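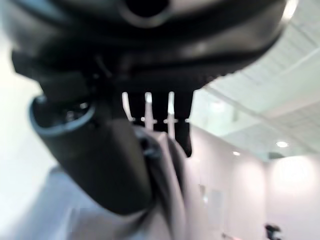 How should I fold a T-shirt so it stays folded on a shelf?
Lay it face down and smooth it from the collar to the hem. Fold one side in toward the middle with the sleeve lying flat along it, then do the other side the same way. Fold the bottom half up to the collar and turn the shirt over. If it will be stored standing up in a drawer, fold it once more.

What kinds of clothes does the Dullthorpe Clothing Exchange take?
We take everyday clothing for adults and children: shirts, sweaters, pants, skirts, jackets, pajamas. Everything should be washed and fully dry. We don't take underwear, single socks, pillows, or anything with a strong smell. Coats are accepted from September through the end of winter.

Do clothes have to be folded when I drop them off?
No. Everything gets checked and refolded here anyway, so a bag of clean clothes is fine. Please don't knot the bag so tightly that it has to be cut open. We reuse them.

Should sweatshirts be hung or folded?
Folded. Heavy knits and sweatshirts stretch at the shoulders on a hanger, and the bumps are hard to get out. Fold the sleeves straight down over the back, then fold the body in half. For a hooded one, lay the hood flat over the folded body last. Some people tuck the whole thing into the hood, and that works well in a suitcase but makes a lump on a shelf.
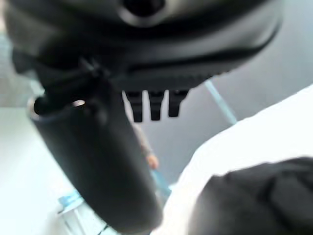
Afroza Herath wrote in to say that she shakes each piece out hard, once, before it goes anywhere near the folding pile, and that this does more for wrinkles than smoothing with the hands afterward. She does it straight from the dryer, while the cloth is warm, and leaves linen for last.

We agree about the shaking. Linen is a matter of taste. Piroska Pap folds it slightly damp at home and opens it up again to finish drying. We can't do that here, where a damp piece in the stack means the whole stack has to come apart.

What if I don't have a table to fold on?
A bed is the next best thing. You can also fold in the air: hold the garment by the shoulders, pinch it, bring the shoulders together behind, and let the rest hang. The weight of the cloth straightens it for you. It takes practice with anything long, and sleeves tend to swing loose just when you want them in. Hold the piece high enough that the hem stays off the floor.

How do I handle dark clothes with a printed design?
Turn them inside out to wash, and turn them right side out again before folding. Dark cotton shows lint, so fold it separately from towels and light fleece. Keep the print on the outside of the last fold when you can — a sharp crease across a thick print will crack it in time. 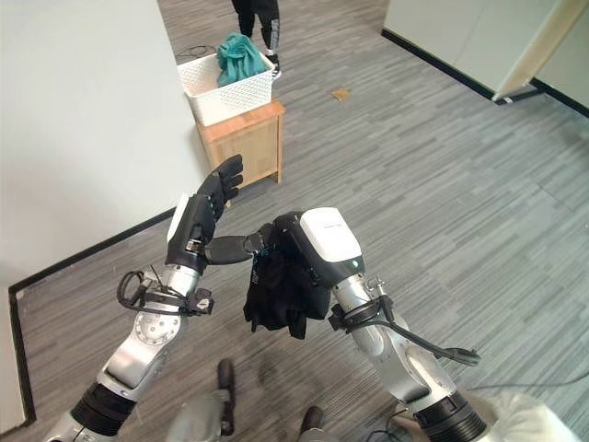

Prints also stick to each other in warm weather. If two printed shirts are going on top of one another, put a plain one in between, or lay a sheet of tissue over the print. Don't iron directly on the design. Turn the garment inside out and use low heat, or leave it alone.

How high can I stack?
Eight T-shirts or five sweatshirts is our limit. Past that, anyone pulling a shirt from the bottom brings the rest down with it. Pants can go a little higher if the waistbands alternate left and right.

Do I need a folding board?
Not for home use. We have one from Dusatex and it is handy when a lot of shirts need to come out the same width. A stiff piece of cardboard does the same job. Slide it out before the last fold.

How do you sort the sizes?
By the label first. If the label is missing or faded, we lay the garment flat and compare it with one we know. Children's sizes go by age range. Please leave labels in, even the scratchy ones.

How much clothing goes through the exchange?
Last September we folded 1,692 pieces. Þórarinn Østergaard keeps the tally and adds that pants were the slowest.

Can I take clothes without bringing any?
Yes. You can take up to ten pieces per visit whether or not you brought something. Winter coats are limited to one per person.

What happens to things that are too worn to pass on?
Cotton with holes or stains is cut up for cleaning rags. Zippers and good buttons come off first, and there is a jar of them by the door if you need a match. Consuelo Benítez will usually sew a button back on while you wait, mornings until 11:30.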